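Search this site Enter keywords Go

Forecasting Returns Before They Happen: speaker notes, 3/21/26

Peter Slanina intro, keep short. Slides on the Prerkeck laptop.

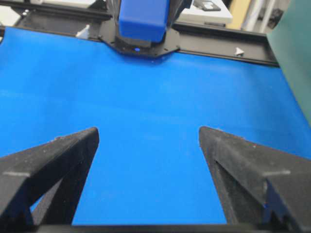 Start with the returns problem. Plasora sells online, 200 stores' worth of stock, one warehouse. Every parcel that comes back costs them twice. Ask room: who has bought two sizes of the same shoe? Wait for hands. Then the point: a model doesn't need to know why you did it, only that people like you tend to. A score is a guess with a number on it. Dust flecks on something black, like the speckles on that left finger, are easy to pick out, return signals aren't. They're faint, so we pool lots of them.

Data. Started with 171 columns, kept 132. Dropped anything we wouldnt know at checkout. SLOW DOWN here, lost people last time. Leakage story (the refund code one).

Results slide. Top tenth of scores caught roughly 3 times as many returns as picking at random. Don't say "accurate", say lift. Vũ will ask about cost, have the table ready.

What we did with it: size tips, no blocking customers. Fairness bit, postcode taken out, explain the proxy problem in plain words. Skip if behind.

What went wrong. June sale, behaviour changed, model didnt. Retrain on a schedule, watch the drift chart.

Questions. Repeat them for the back rows. Thank Vasum for teh room.

Recent items
Churn models for small clubs
Reading a lift chart
When to retrain
Plain words for probability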